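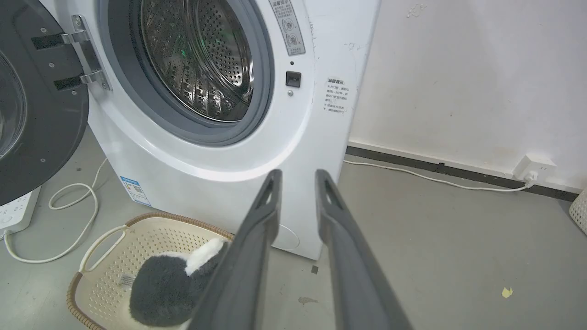
Laundry corner, front loader with the door open and the basket in reach.

Laundry tips for a shop where the arms do the loading

We wash a lot of small stuff at Hedstead: aprons, wipes, loaner smocks, and the plush toys from the family waiting area. Loading used to eat the first part of every shift. Now the arms take it, and I love what that has done to our mornings! Shobha Nadar spends hers at the mending table, and she has already cleared a shelf of smocks we'd half given up on.

It does change your habits, though. A few that stuck with us:

Open the door all the way before you start a run. A door left halfway is in the way of everybody, people included.

Run a hand around the rubber gasket at the end of the shift. Coins and hair ties hide in the fold, and you're the one who will feel them.

Sort by tangle as well as by color. Apron strings get tied in a loose bow first (12 aprons to a load is our limit). Plush toys get their own load, cold and gentle.
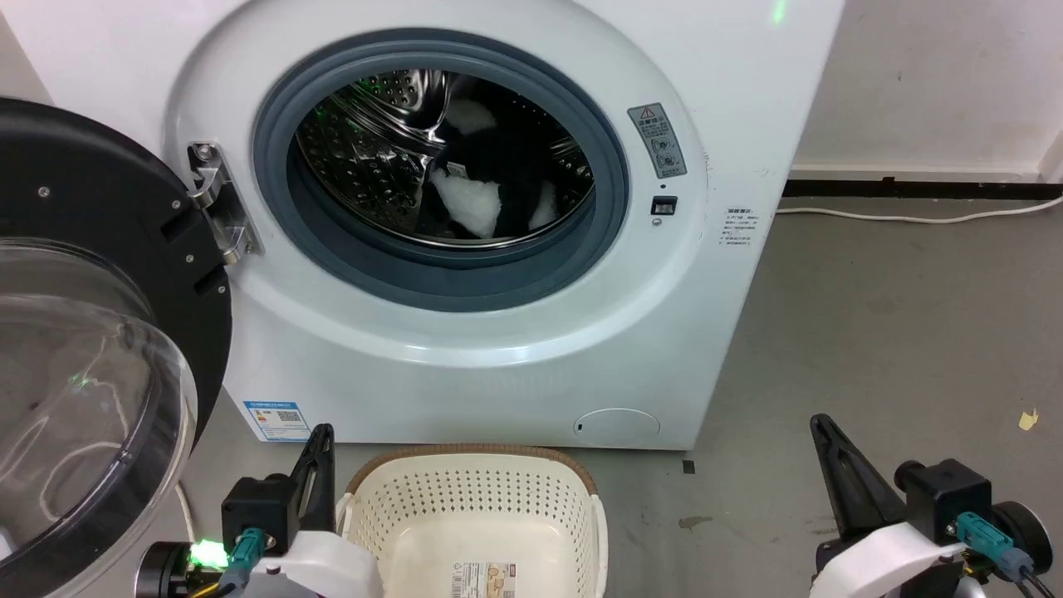
Handing over the loading doesn't mean handing over the checking, and I'd say the checking has become the best part of the job. You get to look at the laundry properly! With dark clothes in the drum like these, and white patches showing among them, I stop and ask whether the white is going to stay white. If it's a patch sewn onto a new garment, I wash it cold and by itself the first time. Old and faded, it can go in with the rest.

Keep cables back against the wall. You walk through here more often now, carrying folded piles you can't see over -- so give your feet a clear path.

Write the load down. We keep a card with 3 columns: what went in, which cycle, who checked it. Shakuntala Sengar started it on the back of a Torkedach delivery slip, and we're at 134 loads and still going.

And take turns. Everyone on our crew does a week on checking, then a week on mending, so the sewing gets spread around too -- my buttonholes are finally getting decent.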